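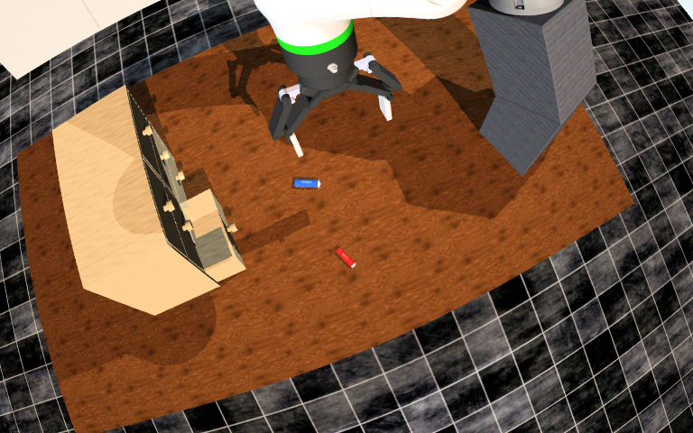 Veronica Dumitrescu wrote in to ask whether the Veston practice kit would teach her team anything that a weekend and a stubborn temper wouldn't. Fair question. The kit is a simulated arm, a table and a small cabinet with drawers, and your job is to write the code that tidies up. It costs $113 a seat, and nothing you drop will ever roll under a real fridge.

We gave it 7 evenings. The setup guide is cheerful and skips a step. The drawer task ate most of our patience.
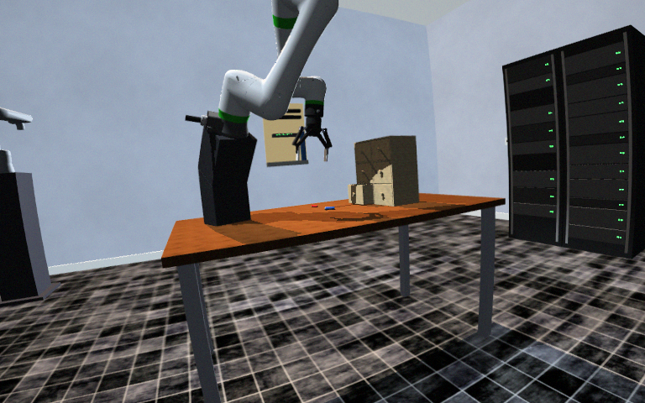 Veston practice kit: the arm, the cabinet and an open drawer.

Seats go on sale in August.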